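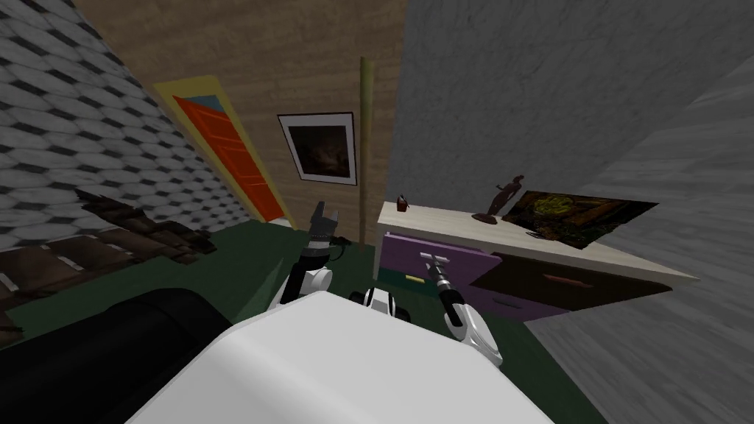 Desta Gebru
Reviewer, robot safety and test methods

Navbridge sells its Household Rule Pack as a checklist layer for simulated home robots. Version tested: the December release, 176 rules, run over 936 episodes of drawer and cabinet work on a two-armed model. Each rule returns pass, fail or not applicable, with a time stamp.

Approach rules are the strongest part. The pack sets a speed limit near furniture fronts and requires a declared target before either gripper closes. Both limits can be edited in a plain text file — a sensible choice.

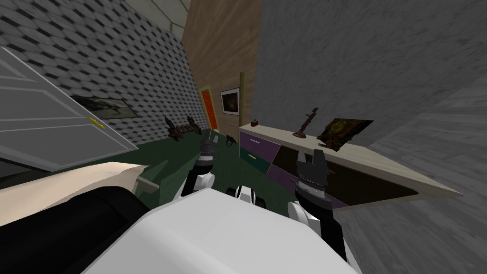
TEST NOTES: CLEARANCE

Clearance is measured from the whole arm, including the elbow, and the idle arm is held to the same limit as the working one. Loose items on the floor are logged as hazards only if they have been tagged beforehand. We had to tag ours by hand.

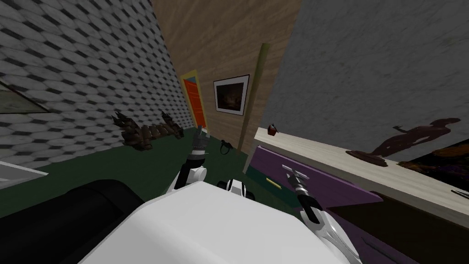 Right gripper over the purple drawer front, left arm extended.

Reports are less good. Thirteen rules share one error code, and Dimas Wuisan, who ran the second set, had to sort them by time stamp. 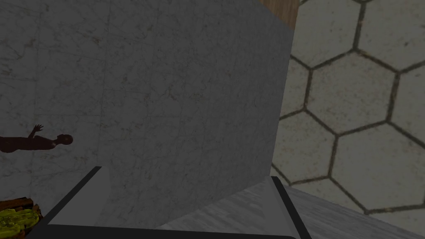

My main complaint concerns the close-range rules. The pack wants a stated contact surface before the jaws move, and it names surfaces by material. With open fingers in front of a grey marble face and a paler marble countertop to the right, one material name covers two planes. Rules of this type should refer to a surface ID.

Recommended for regression testing. Not yet suitable as sole evidence in a safety file.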